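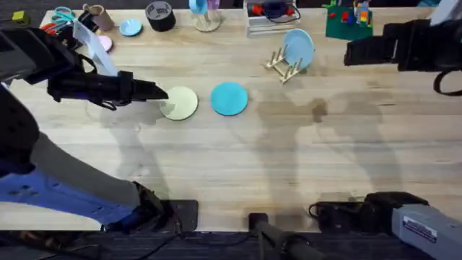
## Phone stuck on old version after update, battery also worse??

**Edith Sotelo**
November 8, 2022

Skekby 4 here, bought new in April, unlocked, no carrier stuff on it. Got the notification for the big system update last night, plugged it in, let it run. Restarted twice. Then the usual "optimizing apps" screen and that was it.

Except Settings > About still shows the old version. And the update page says "your device is up to date." So which is it

Other things since then:

- keyboard lags, maybe half a second behind me
- battery went from lasting all day to 31 percent by lunch
- bluetooth to the car connects, then drops, then connects
- the new lock screen clock IS there, so something got installed

Tried: restart, airplane mode on and off, took the SIM out and put it back. Not tried: factory reset. Really don't want to, I have two bank apps and a work login on this that are a pain to set up again (work one needs a call to IT and they take forever).

My sister has the same phone, same update, hers is fine. Hers is the bigger storage one if that makes a difference. I had maybe 4 GB free when I started, now it says 10 which makes no sense to me.

Any way to get it to try the update again without wiping?

---

**Hưng Nông**

Had this on mine. Long answer, sorry, typing on the bus.

The update comes in two parts. First part is the system itself, second part is the Skekby apps and the look of things (clock, icons, keyboard). Sounds like you got the second and the first one bailed out. Low space would do that. The phone has to unpack the whole thing before it installs, and 4 GB free is tight. The free space going up afterward is probably it throwing away the half-unpacked file. So that part does make sense, kind of.

What I did:

1. Clear space first. I moved videos to the computer and got to 23 GB free, you likely don't need that much but more is better.
2. Settings > Apps > three dots > Show system. Find "Update Service". Storage > Clear cache, then Clear data. It only forgets what it downloaded, your own stuff stays.
3. Restart.
4. Wifi on, charger in, go to the update page and hit check. Mine said up to date the first time. Hit it agian. Third go it showed up.
5. Leave it alone. Took much longer than the first time and sat on the logo screen long enough that I nearly held the power button down. Don't do that.

Version number was right after.

Back up before step 4 anyway. Photos at least.

Keyboard lag: clear cache on the keyboard app, same menu. Or switch to a different keyboard for a day and see. I use the Ekwood one, uglier but quick, and it has the number row on by default. You'll lose your saved words if you clear *data* on the Skekby keyboard so only do cache.

Battery I would ignore until a couple days after the real update is on. It re-indexes everything. If it's still bad look at the battery page and see what's on top. For me it was the Vilwood weather widget checking location constantly. Removed it, fine since.

Bluetooth: forget the car on the phone AND forget the phone in the car, then pair fresh. Doing only one side did nothing for me.

---

**Khương**

just factory reset. takes an hour. every big update I do this and never had problems

also the new version isnt that great tbh, they moved the wifi toggle and you need two swipes now. I would stay on the old one

---

**Edith Sotelo**

Hưng thank you!! Deleted a pile of podcasts, did the cache thing, it showed up on the second check. Logo screen went on forever like you said but version number is correct now. Keyboard is better, not perfect. Haven't been in the car yet.

Khương not resetting, sorry, see the part about IT. But yes the wifi toggle thing is annoying. If anybody knows how to move it back to the first row let me know, long press on the tile doesn't do anything for me.

---

**Hưng Nông**

Pull down twice, pencil icon bottom right, drag it up. Has to be in the first four spots or it hides again.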